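Home | Game Library | Room Checks | Borrowing | Calendar | Contact

Puzzle Table Safety Check, with Comments
Gulwood Game Library
Checked by: Ashraful Kodikara
Second reader: Ignacio Lagos
Date: Sun 6 May
Sheet 659

Mark each line OK, FIX or N/A. Write your comments right under the line, as long as you like. I love a full sheet! 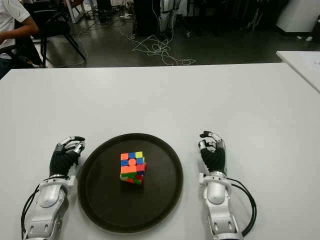
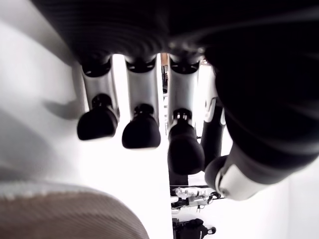
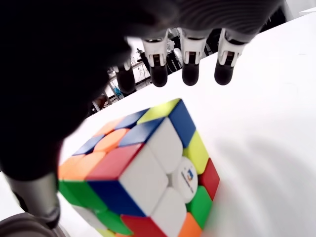
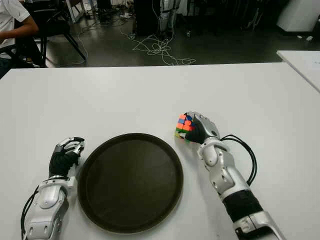
Twisty puzzles get handled more than anything else we own, so they get their own check, and I'm delighted to say it's a good one this time. Start with the surface they live on. A round tray with a raised rim, like the dark brown one on the white table, is my favorite thing for this — small parts that pop out in the middle of a turn have an edge to stop them, and bright colors show up beautifully against brown. Put the tray where people can reach it from a chair, and leave table space beside it for a cube that's in use.

TABLE AND TRAY

1. Table stands level and doesn't rock.
OK. I leaned on every corner. The Nodska table used to tip toward the window, but the new foot we put on in February has cured it completely.

2. Tabletop clean, no sticky spots, no chips.
OK. Wiped with plain water and a soft cloth. Please keep the strong spray away from it.

3. Tray rim smooth all the way round.
OK. Run a bare finger along it, inside and out. Lovely finish on this one.

4. Tray lies flat and doesn't slide.
FIX. It skates a little when you bump it. Felt dots are in the drawer marked Prorketti, second from the top.
I.L.: Dots on. Much better!

CUBES

5. All tiles or stickers present and tight.
OK. Press each one with your thumb. A corner that lifts will catch a fingernail sooner or later.

6. Layers turn without grinding.
OK, and what a nice smooth turn it has now. Try every layer in both directions, then do it again with the cube held loosely.

7. No cracks in the plastic.
OK. Hold it under the lamp and look into the gaps as you turn. If you find a crack, bag the cube and write "out" on the loan card.

8. Scrambled before it goes back out.
OK. Not a safety point, I know, but a mixed-up cube gets picked up by everybody. Leave it on the tray with a corner facing the chair and see how long it lasts.

9. Small puzzles kept up high.
FIX. Puzzle 717 has a cap that comes off far too easily. Top shelf until it's glued, please.
I.L.: Moved. I'll ask at Nazari for a spare cap before we try glue.

FLOOR AND SEATS

10. Walkway to the table clear.
OK. Walk it yourself, both ways, carrying a box. You notice much more with your hands full.

11. Cables off the walking route.
FIX. The lamp cord by the bookcase needs another clip. Any loose cable on a shiny floor gets the same comment from me, every single time.

12. Chair legs tight and no wobble.
OK for all but the folding one. Left back leg has some play in it. 5 mm bolt, if anyone is passing the hardware store.

13. Lighting good enough to tell red from orange.
OK! Tested after dark as well, with the ceiling lights on.

STILL OPEN
Cap for 717 (Ignacio)
Lamp cord clip (Ashraful)
Bolt for folding chair (whoever gets there first — put the receipt in the tin)

Signed: A. Kodikara
Read and agreed: I. Lagos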